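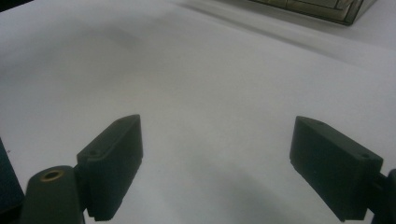
Hongmei Yan merkt hierzu an, dass eine helle, unbedruckte Unterlage das Auffinden kleiner Teile wesentlich erleichtere.

## 2 Arbeitsfläche vorbereiten

1. Die Fläche vollständig abräumen und mit einem trockenen Tuch abwischen.
2. Die Unterlage Kostideo glatt auflegen – Falten sind von der Mitte nach außen auszustreichen.
3. Die Unterlage vor dem Auflegen von Teilen 60 Sekunden ruhen lassen.

**Hinweis:** Schattenbildung durch Versetzen der Leuchte mindern.

**Vorsicht:** Keine lösungsmittelhaltigen Reiniger verwenden.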